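Wrist view segmentation drops to one class near grasp, planner carries on as if nothing happened

Project: Clornden sim cell
Component: perception / grasp planner bridge
Reported by: Lumturie Tomić
Assigned to: Troels Sveinbjörnsson
Opened: Aug 11, 2024
Status: open, disputed

Lumturie Tomić wrote:

I was told the 2.17 perception build fixed the close-range problem. I don't think it did. I ran the Clornden pick set on it, 460 episodes with default settings, and 58 of them ended with the planner closing on a pose it had no business trusting. The release note says "improved robustness at short range." Robustness of what? There is no test linked from it.

Here is what I see in the logs. On the approach the target mask is fine. Somewhere in the last stretch the mask grows until it covers most of the wrist view, confidence goes up instead of down, and the pose estimate slides toward the camera. The planner reads the high confidence and skips the re-look step. Then it closes.

Steps to reproduce:
1. Load the Clornden tabletop config, wrist view only, overhead view off.
2. Start the Mujić planner bridge with the stock thresholds.
3. Run the pick set with seed 17.
4. Watch the mask area value in the last part of the approach.

Expected: mask marked unreliable, planner backs off and looks again.
Got: mask marked good, planner continues.

Troels Sveinbjörnsson wrote:

Could be your lighting. The Vullcombe table preset is darker than the one we tuned on. Can you try the brighter preset before we go digging in the mask code?

Lumturie Tomić wrote:

I tried it. Same result, a few episodes fewer, and I wouldn't read anything into that with one seed. I also don't accept lighting as the answer. When a dark shape takes up most of the view and what's left is mostly gray surface, no amount of lamp is going to tell the network whether it is looking at a finger or the thing it is supposed to pick up. I can't always tell either, and I know where the gripper is.
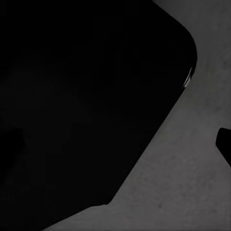 What bothers me more is that the bridge has everything it needs to catch this. It has the joint state. It has the gripper model. It could project the fingers into the view and subtract them before anyone asks for a mask. I looked for that code and found a function called apply_self_filter that returns its input unchanged. The comment above it says "temporary."

Troels Sveinbjörnsson wrote:

OK, that one is on us. The self filter was switched off in the Clinen branch when it was eating small targets, and it got merged that way. I can turn it back on behind a flag.

I would also suggest a cap on mask area. If the mask covers too much of the view, call it unreliable.

Lumturie Tomić wrote:

Turn the filter on, yes. The area cap I'm less sure about. Large targets will trip it on every approach, the planner will back off, look again, trip it again, and we'll have a retry loop that someone will "fix" by raising the cap until it does nothing. If it goes in, I want it tied to distance, and I want the retry count in the log.

Also, please don't close this on a rerun of the demo set. The demo objects are all light colored. I'd like to see:

- the same 460 episodes, same seed, filter on and cap off
- the same again with both on
- confidence written out next to mask area for every step, failures and successes alike

Troels Sveinbjörnsson wrote:

Filter is back behind use_self_filter, default off for now. First run is going. The cap will be a separate change so we can tell which one did what. Small targets may go missing again, I haven't touched that part.

Lumturie Tomić wrote:

Default off means everybody who pulls this build still has the bug. I'd rather lose small targets loudly — a missing target at least stops the arm — than get a confident pose from a bad mask. Leaving the ticket open until I have both runs and have looked through the failures myself. Please attach the raw logs, the summary page leaves out the steps I need.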